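Get Involved > Student Projects > Open Calls

Print this page | E-mail this page

Come sew with our robot!

Hi, I'm Ratih, and I run the suturing side of the Zeltham surgical robotics club. We've got a project going this spring that needs people (you, I hope!) who like fiddly work and don't mind starting a knot over. We stitch practice tissue by remote control, record every try, and use the recordings to teach the robot to tie knots by itself.
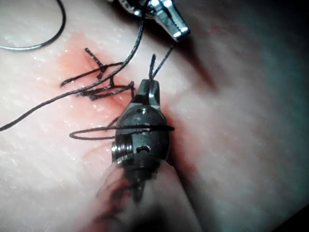 Photo: Haziq Nugroho / Zeltham club

We're looking for 15 students for the January group. You don't have to be pre-med or an engineer, and last term our fastest knot-tyer was Tirta, my cousin, who studies the cello. What you do need is 2 free evenings a week and a fair bit of patience. Wrapping the thread around the jaw is the part everybody fights with at first, and then one night it clicks and you won't want to go home.

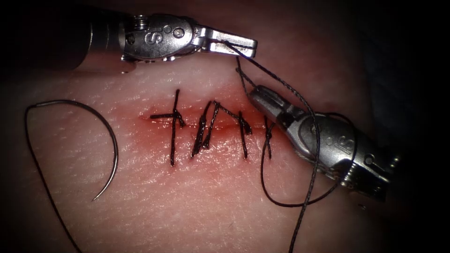 Kourosh Azimi sits in on the first few sessions, so if you get your thread in a tangle you can just yell for him. After that you'll work in pairs, one at the controls and one keeping the log, and swap every 30 minutes. Our goal is 2,000 recorded knots before we go up against Lestton in the student challenge. I really want to beat Lestton!

It's unpaid, sorry, but there's dinner, and you can ask Angharad Bellis about getting lab credit for it.

To sign up, send me a few lines about yourself through the club page or drop a note in our box at the Boateng building. We start at 6 p.m. and the door sticks, so push hard.

This site uses cookies to remember your settings. Accept | Manage cookies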